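공유경제와 플랫폼 창업 강의 노트
유휴 자산형 플랫폼의 초기 설계
작성 2019-10-09

지난 시간에 수수료 모형과 구독 모형을 비교하다가 시간이 모자라서 뒷부분을 급하게 넘겼지요. 미안한 마음에 오늘 노트는 조금 길게 썼습니다. 편한 자리에서 차 한 잔 하시면서 천천히 읽어 주세요. 수업에서는 여기 적힌 것을 그대로 읽지 않고 질문 위주로 진행하겠습니다.

1. 놀고 있는 시간을 파는 일

오늘의 주 사례는 Kastden입니다. 영업 허가를 받은 음식점 주방을 비는 시간대에 반찬 가게나 도시락 창업자에게 빌려주는 중개 서비스예요. 점심 장사만 하는 식당이라면 저녁 시간이 통째로 비고, 그 시간에도 임대료는 똑같이 나갑니다. 경제학 개론에서 배운 고정비 이야기가 그대로 나오는 대목이니, 기억이 가물가물하신 분은 예전 교재를 한번 들춰 보시면 좋겠어요.

여기서 먼저 구분할 것이 있습니다. 유휴 자산이라고 해서 다 팔 수 있는 자산은 아닙니다. 주인이 비었다고 느끼는 시간과 빌리는 쪽이 필요로 하는 시간이 겹쳐야 하고, 주인이 그 시간에 남을 들일 마음이 있어야 합니다. 저는 이것을 시간의 겹침, 마음의 허락이라고 부르는데, 교과서에 나오는 용어는 아니니 답안에 쓰실 때는 풀어서 써 주세요(해마다 그대로 쓰시는 분이 꼭 계십니다!). 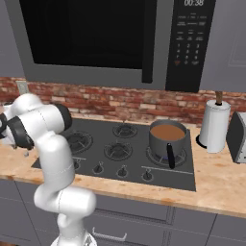
주인이 허락한다고 해도 보험이 안 되면 끝 아닌가요, 하는 의견이 수업 게시판에 올라왔습니다. 식당 화재보험은 보통 본인 영업을 전제로 가입하는데 제삼자가 쓰다가 사고가 나면 누가 책임지느냐는 것이었어요. 아주 좋은 지적입니다. Kastden도 처음에는 이 부분을 표준 계약서 한 장으로 해결하려 했다가, 결국 이용 건마다 배상책임 특약을 붙이는 쪽으로 바꾸었습니다. 단가는 올라갔지만 주방을 내놓겠다는 주인이 그 뒤로 늘었지요. 비용을 더했는데 공급이 늘어난 셈이니, 이 부분은 밑줄을 그어 두셔도 좋습니다.

2. 닭과 달걀, 어느 쪽부터 모을까

양면 시장에서는 공급자가 없으면 수요자가 안 오고, 수요자가 없으면 공급자가 떠납니다. Kastden은 공급 쪽을 먼저 모았습니다. 한 동네에서 주방 13곳을 확보할 때까지는 앱을 아예 공개하지 않고 전화와 메신저로만 예약을 받았다고 해요. 개발비를 아끼려던 면도 있었겠지만, 전화를 직접 받다 보니 손님들이 면적보다 냉장고 칸을 따로 쓸 수 있는지를 먼저 묻는다는 것을 알게 되었습니다. 이런 것은 설문지로는 잘 안 나옵니다.

반대로 Trostis는 수요부터 모았습니다. 재봉 작업실을 시간제로 연결하는 서비스인데, 대기자 명단에 600명을 올려놓고 그 명단을 들고 작업실 주인들을 찾아다녔어요. 설득은 빨랐지만 막상 문을 열고 보니 명단에 있는 분들이 사는 지역이 너무 흩어져 있었습니다. 숫자가 크다고 밀도가 높은 것은 아니라는 이야기를 지지난 시간에도 드렸는데, 저는 이 이야기를 학기 끝까지 계속할 생각입니다.
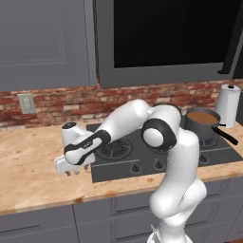

밀도를 따질 때는 지역만 보지 마시고 시간대도 같이 보세요. 같은 동네라도 예약이 전부 새벽에 몰리면 나머지 시간은 여전히 비어 있습니다. 표를 하나 그려서 가로에 시간대, 세로에 동네를 놓고 예약을 칸마다 적어 보시면 금방 감이 옵니다. 손으로 그리셔도 충분해요.

3. 가격과 이탈

한 번 만난 주인과 이용자가 다음부터 플랫폼을 빼고 직접 거래하는 것을 이탈이라고 합니다. 수수료가 높을수록, 거래가 규칙적일수록 잘 일어나지요. Makokha는 이탈을 막으려고 약관에 위약금을 넣었다가 평판만 나빠졌고, 6월에 그 조항을 뺐습니다. 대신 정산서 발급과 일정 관리를 무료로 붙였습니다. 직접 거래하면 번거로워지는 일을 플랫폼이 맡아 준 것인데, 여러분의 사업계획서에도 이런 항목이 하나쯤은 있어야 합니다.

과제 안내

Hukton 사례 자료를 읽고 다음을 써 오세요. 분량은 3쪽이고, 조를 짜서 하실 분은 한 조에 3명까지 가능합니다.

공급과 수요 중 어느 쪽을 먼저 모았는지, 그 선택에 동의하는지
책임 소재를 계약서의 어느 조항에서 다루고 있는지
이탈을 줄일 방법 하나와 거기에 드는 비용

표지는 안 만드셔도 됩니다. 글자 크기를 키워서 분량을 채우는 것은 제가 금방 알아보니 참아 주시고요. 읽다가 막히는 부분은 게시판에 남겨 주시면 다음 시간 앞머리에 같이 풀어 보겠습니다.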